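## Week 4: Slip during fruit sorting

Reading for Tuesday: Kuipers and Auer, lab note 16, sections on pad wear and grip checks.

The Zorumholm policy was trained on hand-held gripper demonstrations of sorting produce into a tray. On the arm at Skoltdale it dropped fruit during transfer. The log reported each of these grasps as good. The fault code was 616 (object lost after lift), raised only when the arm reached the tray.

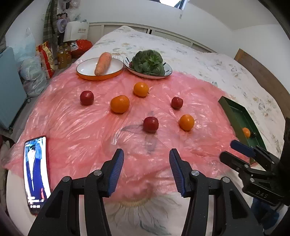 *Figure 1. Demonstration set-up: two hand-held grippers, produce on a plastic sheet, green tray at right.*

Raelene Kingi traced the fault to the grasp check. It compared jaw opening with a fixed threshold at the moment of closing, then stopped looking. A round fruit held off-centre passes that check and can still roll out of the pads once the wrist turns through 90 degrees.

Two points for your own reports:

- Jaw opening is a measure of width. It carries no information on where the contact lies.
- A person corrects a poor hold by feel, and the correction may be too small to show in the recorded jaw signal.

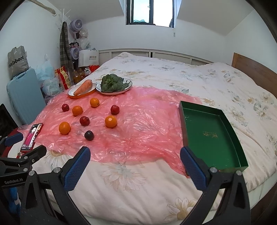
The revised check samples jaw opening throughout the move and halts the arm if the value drifts. Halting has its own hazard. A stopped arm may still be holding a load, so the Cartwright cell procedure applies: press the stop, support the object, then release the jaws. Do not reach between the pads while the drive is live.

Exercise: sketch the fault tree for code 616, with the grasp check and pad wear as separate branches. Hand in to Shoshana Ostrowski.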